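Section 5: Planning and Budgeting for a Work Cell

5.1 Purpose of this section

This section is to be completed before a purchase request is submitted for a Tevum two-arm work cell. It applies to all sites operated from the Jellville office. Sites that already hold a cell and wish to add a second should begin at step 4.

5.2 Before requesting a quotation

1. Confirm the floor space. The cell and its service clearance must fit within the area marked on the site plan.

2. Record the height of the nearest bench and the position of the nearest power outlet. Extension leads are not permitted as a permanent supply.

3. Obtain written agreement from the person responsible for the room. At Jellville this is Giang Âu.

4. List the tasks the cell will perform in its first year. Requests that give no tasks will be returned.

Note: The standard table top is supplied by Garnora and is ordered separately from the arms. Allow 11 weeks for delivery. Orders placed in January may take longer.

5.3 Choosing the table and working objects 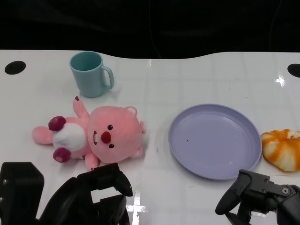
The table top should be chosen before the arms are ordered, as the mounting kit depends on it. Garnora offers a gloss and a matte finish at the same price. Gloss is easier to wipe down, but overhead lights show in it as bright white streaks, and sites with fixed ceiling lighting should budget for a diffuser or select matte. Working objects are a separate budget line. A starter set should mix hard and soft items of different shapes, such as a plastic mug with a handle, a shallow plate with a raised rim, a stuffed toy and a toy bread roll. Household items are acceptable and need not be bought through the supplier.

Caution: Do not purchase glass or ceramic items for the starter set.

5.4 Preparing the budget

5. Enter the arms, grippers and table top as capital items.

6. Enter the diffuser, working objects and spare gripper fingers as consumables. The allowance for consumables is $970 per cell in the first year.

7. Enter the Quan service plan at $386 per quarter. The plan is not optional while the cell is under warranty.

8. Add freight and installation labour as shown on the quotation. Do not estimate these amounts.

5.5 Submitting the request

9. Send the completed form and the quotation to Thắng Lã before noon on Friday. Forms received after that time are held for the following week.

10. Keep a copy of the signed form at the site. It will be required when the cell is delivered and again when the first service is booked.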